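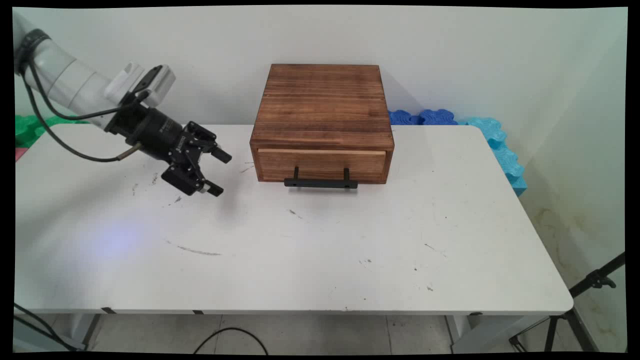
How much notice should I give my cleaning clients before I raise my prices?

A full month, in writing, with the new price and the date it starts in the very first lines. If the client has a signed contract that asks for more notice than that, go by the contract.

Okay, so that's the short version, and if you came here just for that you can go write your letter now! But I get asked about price increases more than anything else on this site, and usually the person asking has been putting it off for a couple of years, so let me go through how I do it at my own company (Silatier Cleaning, in Jillton) from the first look at the books to the phone calls afterward.

I should say up front that I was terrible at this. I once kept a dental office at the same monthly rate for so long that the new office manager asked my crew lead if we were some kind of charity. I laughed when I heard it, and then I went and sat in my van and did the math.

Step 1. Find out which clients need to go up

Please don't start by adding the same percentage to everybody. I did it that way my first time and ended up raising the price on a lovely little condo that was already my best-paying job per hour, while the giant house with the three shedding dogs went up by pocket change.

What you want is your real hourly rate for each client. Take what they paid you last month and divide it by the hours your people spent there, and I mean all the hours, including the drive if you pay for drive time (you should). I pull mine out of Stusilel, the scheduling app we use, because my cleaners clock in and out on it. Before that I had a spiral notebook. The notebook worked fine as long as everyone remembered to write in it.

Then sort the list from worst to best. Mine had a very obvious clump at the bottom — old clients, nearly all of them people I signed up when I was cleaning alone and didn't have payroll taxes or workers' comp to think about. Those are the ones you deal with first.

While you're in there, jot down anything that has changed since you gave the original quote. A finished basement. A new baby, a home office, a second break room. You'll use these notes later, and in some cases you'll find that the job has simply grown and you never charged for it.

Step 2. Work out the new number

I keep this very plain. I have a minimum hourly rate I need to hit to pay my people, cover supplies and insurance, and have something left. Anybody under that line gets brought up to it. If it's too big a jump to do at once, I do it in two goes, several months apart, and I tell them both numbers in the same letter so that the second one isn't a nasty surprise.

Let me give you a real one. Teshome is a small accounting office we clean in the evenings. They were paying $665 a month, and they'd added a conference room and a second restroom since we started. I took them to $725. That got them over my line with a bit of breathing room, and it was a number I could say out loud on the phone without my voice going funny.

Which reminds me: practice saying it out loud! I'm serious. Stand in your kitchen and say "your new monthly rate will be seven hundred twenty-five dollars" and then close your mouth. The urge to keep talking is incredibly strong. You'll want to add "if that's okay" or "but we can talk about it," and once you've said that, you're going to be talking about it.

A word about round numbers. Some people swear by odd ones because they look calculated. I've tried both and have never noticed any difference, so use whatever makes your invoicing easier.

Step 3. Pick your timing

I send my letters in August. Residential clients are getting back into a routine with school starting, and most of my offices haven't done their next-year budget yet, so the new figure gets included when they do. What I stay away from is the stretch right before the winter holidays, when people are already looking at their bank accounts sideways.

Also, look at what's going on with that particular client. If somebody's crew broke a lamp over there last week, fix the lamp situation and wait. Same if they've complained recently and you haven't made it right yet. I keep a "not yet" pile for exactly this, and I put a reminder on my phone so that the pile doesn't turn into another two years.

Step 4. Write the letter

Short! Mine fits on half a page. Every year I'm tempted to explain the cost of microfiber and gas and what's happened to the price of trash liners, and every year I delete it. Clients don't need your whole profit and loss statement.

The wording I use goes like this, and you're welcome to steal it:

"Dear (name),
Starting with your first cleaning in (month), your rate will be (new price) per (visit or month). Your current rate stays in place until then.
Your cleaning day, your team and everything on your checklist will stay the same.
If you'd like to go over your checklist or change how often we come, call me at (number) and we'll find a time.
Thank you for having us in your home.
(your name)"

For offices I change "in your home" and I add the list of areas we clean, so that whoever approves the bills can see what they're paying for. If the space has grown, I mention it in one sentence: "This rate includes the conference room and second restroom added since our original agreement." Perfectly polite, and it does a lot of work for you.

Notice that there's no apology in there. My early letters said "unfortunately" in the first line and "I'm so sorry" in the last, and I got far more pushback on those than I do now. I think people read an apology as an opening bid.

Send it by email and put a paper copy in the mail too, or have the crew leave one if that's how you normally communicate. Texts get lost. Do not, please, have your cleaner deliver the news in person. It isn't fair to her and she can't answer the questions anyway.

Step 5. Tell your crew first

I learned this one from Bontu Demissie, my operations manager, who was pretty annoyed with me the year I forgot. Clients will bring it up with whoever's in the house. If your cleaner hears about the increase from the client, she feels foolish, and then she wonders if she's getting any of it.

So have an answer for that as well. Part of every increase at my place goes to wages, and I tell my people how much before the letters go out. For the client conversation, all they have to say is "I know she sent a letter, and she'd be happy to talk with you about it." We run through it at the morning meeting so that it comes out naturally.

Step 6. Take the calls

You'll get fewer than you're bracing for. Most clients say nothing at all and the new amount just shows up. Still, a few will call, and they tend to want one of these:

They want to know why. Give them one sentence. "Our labor and insurance costs have gone up, and this rate lets me keep the same good people on your home." Then stop talking (see the kitchen exercise).

They want the old price. I don't give it. What I'll do is take something off the checklist, or move them from weekly to every other week at the every-other-week rate. The price comes down when the work comes down, and I hold to that even with people I'm fond of. Be careful with less frequent visits, though, because each one takes longer, and your per-visit price has to be higher to match.

They want to leave. Thank them, ask for the date of their last cleaning, arrange to get the key back, and do a beautiful job on that last visit. Two of mine came back after trying somebody cheaper. They came back at the new rate!

My last round brought in $1,533 more a month, and I lost seven clients. I know seven sounds scary if you've got a small list. But go back to that sorted list from Step 1 and see who tends to be on the bottom of it, because six of my seven were down there, and I filled their slots with people who signed up at my current price.

Step 7. Update everything

This is the boring part and I've messed it up, so please do it. Change the rate in your scheduling software, in your invoicing, and on any automatic card payments. I forgot the autopay on one client and didn't catch it for months, and I decided I had to eat the difference since it was my own mistake. Save a copy of each letter in the client's file with the date you sent it. If the client signed a contract, get a one-page amendment signed and attach it (have somebody local who knows contracts look over your template once).

Then put next year's review on the calendar while you're still in the mood. I do a little one every year now. Small increases that come along regularly go over much better than a big one after a long silence, and I no longer lie awake over them.

If you've got a client you're really stuck on, leave me the details in the comments: what they pay, how many hours it takes, and how long they've been with you. I read them in the evening, usually after the last crew's clocked out.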